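Search this site
Enter keywords
Go

Print this page | E-mail this page

Labeling grasp frames from a wrist view: how we do it in the Tusmont block study

Written by Marites Abella. Last changed 2022-10-22.

This page covers how to label single frames for the grasp-state classifier. It assumes you have the Macaraeg labeling tool installed and an account on the Jikberg server. If you are collecting new episodes, read the collection page first.

The classifier takes one frame and gives one of four states: open, closing, contact, or unclear. It does not use force readings or finger position. The point of the study is to find out how far the picture alone will get us, so the labels have to come from the picture alone too. Do not open the joint log while you label.

1. Load a batch

Open Macaraeg and choose Batch, then Next Unlabeled. The first training set has 1396 frames. Frames come up in shuffled order, so you will not see neighbors from the same episode. Leave shuffle on. When we labeled in time order, people carried the last answer forward without looking.

2. Pick the target block

Click the block nearest the fingertips and choose its color from the list. If other blocks are in view, tag their colors under Background, even if they are blurred or only partly in view. If no block is near the tips, choose None and go to step 5.

3. Check each finger on its own

Look at the left finger, then the right. For each one, ask if there is a strip of table between the finger and the block. Zoom to 200 percent for this. The thin linings inside the fingers are harder to read than the tips, and their edges can look like part of the block when the colors are close. Trace the side of the block first, then the lining.
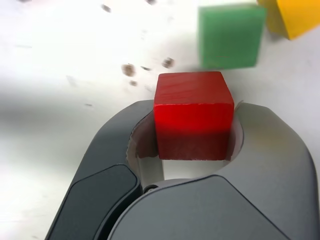

Target: red. Background: green, yellow. State: contact.

Mark contact only when both fingers are against the block. One finger touching is closing. If a shadow or a reflection hides one side, mark unclear and move on -- a forced guess costs us more than a lost frame.

Contact does not mean lifted. A single frame from this angle is poor evidence of height, and the tool has no field for it. Lilian Kashindye is working on lift separately with the Brunach side view.

4. Mark the block outline

Draw a polygon around the parts of the target you can see. Include every visible face, even when one is much darker than another. Stop at the finger edge and do not fill in what the finger covers. Specks and scratches on the table are left alone. An early model picked them up as small objects, and we fixed that with more varied table frames.

5. Save and add a note

Press S to save. Use the note box for anything odd, such as glare or a smeared lens. Short notes are fine.

Results so far

We trained on the 1396 frames and tested on 1306 others from separate episodes. The model agreed with the human label on 1181 of the test frames. Most misses were between closing and contact. Cropping to the fingertips before training helped more than a bigger network did. Blurring the background blocks made no difference we could measure.

A second batch of 728 frames is in the queue now. Please finish it before starting on any of the older leftovers.

If two labelers disagree, the frame goes to Lilian with both labels attached. Do not change your own label after seeing the other one -- we use the first answers to work out agreement.

Print this page | E-mail this page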